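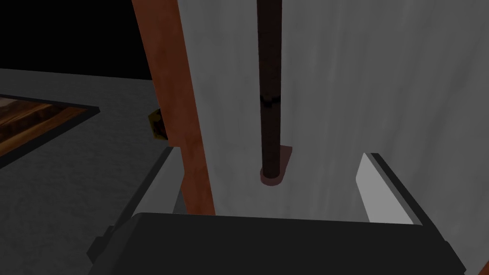 Singing bowls come to Leltow as Sedora opens its listening room

Mon 23 July

Sedora, the meditation and crystal shop on the canal side of Leltow, has opened a listening room for singing bowls, and it is already the busiest corner of the building. The room is upstairs, over the incense and candle floor, and anyone can walk in during shop hours, pick up a bowl and play it. No booking, no fee, and you can stay as long as you like if there isn't a line on the stairs.

People who have bought a bowl from a web page will know why this is such good news. A photo tells you the color and the width. It can't tell you whether the note is going to sit nicely in your bedroom or buzz in your teeth, and two bowls of the same size from the same workshop can sound like complete strangers. Up to now the nearest place to try a decent range in person was a long train ride away, and most of us have simply guessed (and in my case guessed wrong, twice, before getting lucky with a secondhand one).

The shop has put out 100 bowls to start with. The smallest fits in a palm and gives a high, clear ping that is gone in a few seconds. The largest has to be played on the floor, and when it gets going you feel it in the boards. They are grouped by pitch, low notes by the window and high notes by the door, so you can work your way along a shelf and hear the sound climb. It's a lovely way to spend a lunch hour!

Most of the metal bowls are from Atinga, a small workshop that hammers them by hand and has been supplying Sedora with bells and hand cymbals for years. The Atinga bowls have a slightly uneven rim and a warm, wobbly tone that goes on and on. There are machine-turned bowls too, which are smoother, cheaper and easier for a beginner to get ringing, and one shelf of frosted crystal bowls that are a whole different animal. The crystal ones are loud. Start gently.

Every bowl carries a paper tag with its note, its weight and the kind of striker that suits it. The heaviest metal bowl in the room is tagged at 1103 grams, and it was the one everybody wanted a turn on at the opening. Strikers are kept in baskets on each shelf: bare wood for a brighter sound, suede-wrapped for a softer one, and thick felt for the low bowls. Swapping strikers on the same bowl makes a much bigger difference than I had expected, so do try a few before you decide you don't like something.

Staff will show you how to hold a bowl if you ask. The short version is flat palm, fingers down and away from the sides, then a light tap to wake it up before you start circling the rim. Press a bit more firmly than feels polite and go slower than you want to. Nearly everyone rushes, and then the striker rattles and the whole thing goes silent. Ten minutes of practice and most people have a steady hum.

Sunday circles

Alongside the open hours there will be a group session on Sunday mornings before the shop opens. Each one lasts an hour, with time at the start for people to get settled, a long stretch of bowls played by two members of staff, and a quiet quarter of an hour at the end with tea. Places are limited to 15 because of the size of the room. Cushions and blankets are supplied, though you are welcome to bring your own, and there are chairs along the back wall for those who would sooner not get down on the floor.

The first circle filled up within a day of the sign-up sheet going on the counter, and the second was close behind. A sheet for August is out now. You can only sign up in person for the time being - the shop says it will add an online form once it has found one that doesn't double-book people.

Children are welcome in the listening room with an adult, and the low shelf by the stairs has four sturdy little bowls picked with them in mind. The Sunday circles are for ages sixteen and up.

A note on what the bowls do and don't do. Sedora is pleasingly plain about this. The leaflet by the door says that many people find the sound restful and use it to begin or end a meditation, and it leaves matters there. It also asks anyone with a pacemaker, a seizure condition or very sensitive hearing to check with a doctor before joining a group session, and to have a word with staff so they can be seated away from the larger bowls.

Repairs and trade-ins

The opening also brings a service that a lot of regulars have been asking for. You can bring in a bowl you already own, wherever you bought it, and have it looked over. Staff will tell you its note, match it with a striker and listen for hairline cracks, which show up as a dry buzz under the main tone. A cracked bowl can't be made to sing again, but plenty of bowls that seem dead only need a clean and a better striker. Mine had years of candle smoke baked into the inside and sounded like a saucepan. It doesn't now.

Bowls in good order can be traded in toward another one. Traded bowls go on their own shelf with a different colored tag, and there were some real bargains there on opening day, including a matched pair that went before I had got my purse out.

More to come in winter

The listening room is planned as a permanent fixture, and there is a bigger event on the way. In December the shop will take part in Ditunitz, the town's winter festival of lights and sound, with an evening of bowls, gongs and bells in the courtyard behind the building. Atinga is making a set of large bowls for the night, tuned to be played together, and they will move into the listening room afterward. Visitors will be able to have a go on them once the main playing is over. Dress warmly, the courtyard catches the wind off the canal.

In the meantime the shelves will keep changing as bowls are sold and new ones arrive. Deliveries from the workshop come early in the month, so that's the time to go if you want the widest choice. If you're after one particular note, leave it with the counter along with a phone number and they will ring you when something close turns up. F and A are the hardest to find at the moment, and there is a waiting list for both.

Getting there: Sedora is a short walk from Leltow station, over the footbridge and left along the water. The listening room is up one flight of stairs and there is no elevator, but staff are happy to carry a selection down to the ground floor, where a small table has been set aside behind the candles. Call ahead if you can, and tell them if you like your notes high or low. The room closes half an hour before the shop does.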